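Service Robotics for Buildings, Unit 5
Handout: Surface wiping in occupied rooms
Instructor: Marlene Li

1. Where the field stands

Floor cleaning is largely solved for flat, open areas. Wiping a small piece of furniture is not. The difference lies in contact. A floor machine carries its own weight and avoids obstacles. A wiping arm must press on a surface, hold a steady force, and deal with whatever has been left on it.

The Ouellet exercise set uses hotel rooms. Kátia Lopes compiled the task list for it in Plivesville, and the list runs to 46 chores. Wiping the surface near the bed is chore 40. Most of the difficulty is in clutter and cords.

2. Task breakdown

Two-handed work is the normal human method. One hand drives the cloth while the other steadies or shifts small objects. 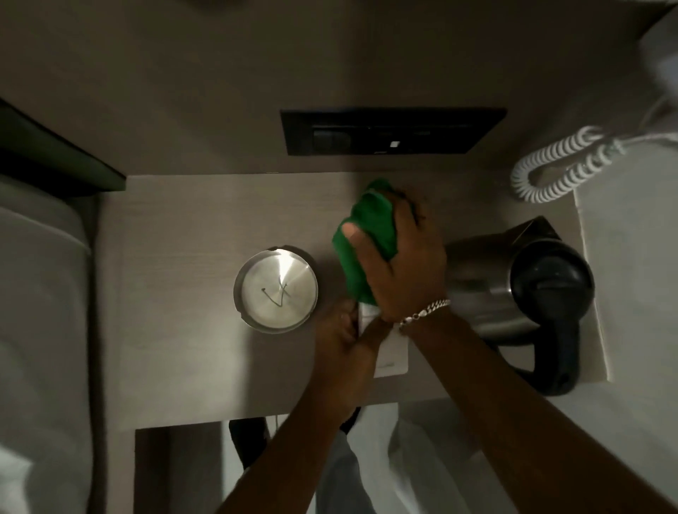 Green cloth in the right hand, left hand free for other work.

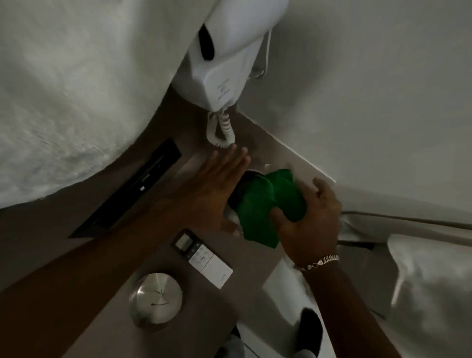

A planner has to settle the following before the first stroke:

Which objects are fixed, which may be moved, and which may be lifted but must go back where they were.
Where the cloth ends. A bunched cloth has no stable shape, and its contact area changes with grip.
How cords behave when touched. A coiled cord stores tension and may pull a light object after it.
When to stop. Dust is hard to detect on a surface with grain or glare.

3. Control notes

Position control alone is unsuitable. A small error in surface height produces either no contact or excess force. Use hybrid control: force along the surface normal, position in the plane. Near a raised edge or a recess, reduce speed first and then reduce force.

Thin flat items such as cards need separate handling. A suction tool lifts them well but does not wipe. The Kundberg and Pulau arms discussed in Unit 2 each carry one tool at a time, so every card costs a tool change.

4. Assignment

Write a state diagram for chore 40 with at least five failure states. Give the recovery action for each. Due 24th March. Diagrams that assume a cleared surface will be returned unmarked.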